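Equipment Plan and Budget for a Two-Arm Key Sorting Cell
Student Project Report, Section 4: Procurement

4.1 Scope

This section covers the equipment needed to move the key sorting task from shared lab hardware to a cell of its own. The two arms are on loan to the Clendora project and are excluded from the budget. Everything that wears out, mounts to the arms, or supports the workpiece is included.

4.2 Requirements

Keys are a poor match for general-purpose fingers. They are thin and lie flat, and a ring can shift the whole bunch when one key is touched. The finger pads must therefore reach the table surface without the housing touching it first. The work surface must be rigid, matte, and fixed to the floor or to a frame. Arm cables must have enough slack for full wrist rotation but must not hang into the grasp area.

4.3 Suppliers compared

Two suppliers were asked for quotes on replacement finger sets. Bristitell quoted $189 per set with pads included. Plilo quoted a lower price per set but sells the pads separately and requires a minimum order. With pads added, the Plilo order exceeded our limit. Bristitell was selected. The project needs 2 sets, one for each arm, for a subtotal of $378.

Cable clips and sleeves come to $41 for both arms. A steel bench frame from Đàm was quoted at $90 without a top. The existing top will be reused.

Finger sets (2): $378
Cable clips and sleeves: $41
Bench frame: $90
Total: $509

4.4 Items deferred

A force sensor for the wrist was considered and dropped. It would cost more than all other items combined, and the sorting task can be tested without it. A second power strip was also left out, as the lab already stocks them.

4.5 Current setup

The work surface rests on a cardboard box, so its height cannot be set repeatably. The bench frame is ranked first in the purchase order for this reason. Finger sets are second and cable parts third. 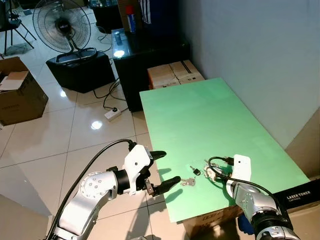

Clendora replied to the draft plan that the frame should be ordered with leveling feet, even if that delays the finger sets by one billing period. Its comment also asked whether spare pads had been counted. They had not. The Bristitell price covers one pair of pads per set, and the wear rate is unknown until testing starts in July.

4.6 Open points

Price of leveling feet, to be requested from Đàm.
Spare pads, to be added after the first test month.
Storage for the loaned arms between terms.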